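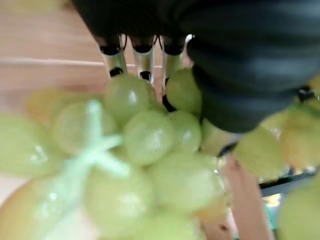 4.2 The persistence of the test patch

We had expected the paint sample to be a short stage in the life of a room. A household buys the little pot, paints a square by the window, looks at it for a day or so, and decides. Of the 380 households in Imden that answered our survey in January, 173 still had at least one test patch showing on a wall they described as finished. In 61 of these the patch had been there long enough for furniture to be arranged in front of it, and the furniture was, in several cases, bought for the purpose.

The length of the delay had little to do with price. People who bought the cheaper Dokovex pots waited as long as those who bought from Gál, where a sample costs more than lunch. Color made more of a difference. Whites produced the longest delays and the largest number of patches per wall, followed by greens. Greens also came with the least helpful names. The Nunance card lists its pale greens by fruit, which two members of one household may picture quite differently and then argue over at the store.

Figure 3. Pale green grapes, seen close up.
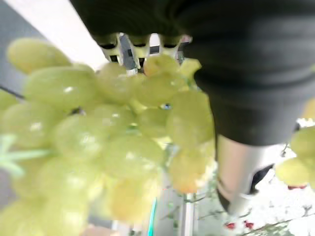

Why don't people just paint over the patch?

Mostly they no longer have the old color. The can has dried out or was left with the previous owner, and a near match shows up worse than the sample did. Covering the patch therefore means painting the wall, and painting the wall means choosing.

We asked each household to name the person responsible for the decision. Couples interviewed separately tended to name each other. Those living alone named a sister, a landlord, the light in winter and, in 2 cases, the store. A few had moved on to sampling the hallway, which they felt was going well.

The interviews also changed how we read the term "finished." We had used it to mean that no further work was planned. Our respondents used it to mean that the ladder was back in the garage.
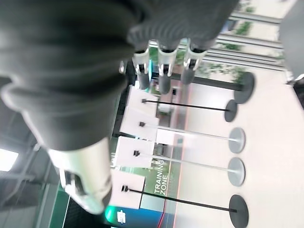

Kristóf Sipos, commenting on a draft of this section, objected that we treat the patch as a failure of nerve when it may be a perfectly good way to own four colors at once. He added that his own had been up since before the sofa, and that guests ask about it. We have kept our coding as it was, but we now record whether the patch has straight edges. Those with taped borders were more often defended as deliberate, sometimes at length, and are treated separately in Section 4.3.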